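Manikandan Achari on Running the Henia Wiki

Monday night edits, a long list of characters and one very crowded category page. Manikandan Achari has edited the Henia fan wiki for years and became its lead editor in June. The site covers the fantasy series set in the city of Rorbridge and has 1,332 articles.

"I started with typos," Achari said. "Then I rewrote the page on Queen Vitarari, and people argued with me for a week. After that I was a regular."

Most of his time goes to minor characters. Of the site's articles, 880 are character pages, and many are only a few lines long. Achari doesn't want them deleted.

"A guard who speaks twice still gets a page - that's the policy," he said. "What I won't accept is a page with no episode listed." 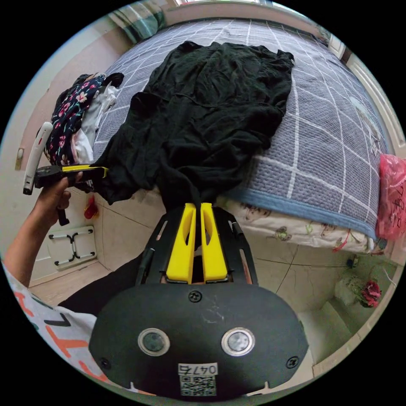
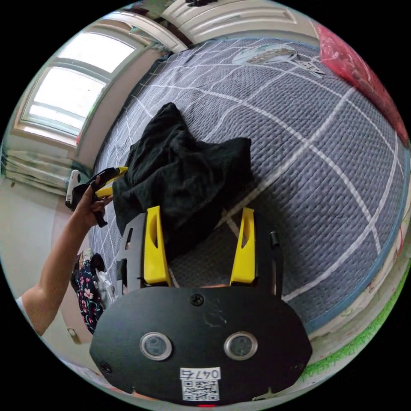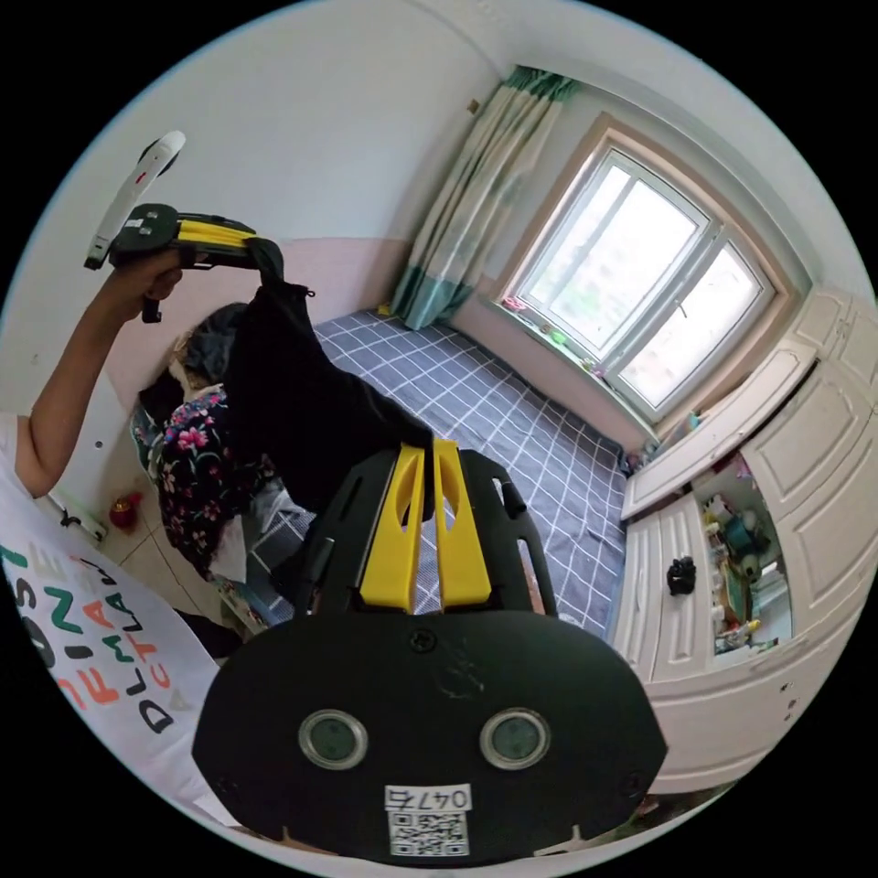
Who decides whether a character counts as a villain?

"The editors vote on the talk page, and the vote stays open for 21 days. Captain Murthy went through it twice. He betrays the city in season two and dies defending it in season four, so he's in both categories now."

Achari is less patient with plot summaries. He caps them at 1,000 words and trims the longer ones himself, starting with the oldest.

"Someone wrote out every line of the trial episode," he said. "I cut it down over a weekend. The author put it all back, and I cut it again."

He is working on the family trees next. The Vitarari one is half done - two of the cousins share a name, and the show never says which one inherits the house.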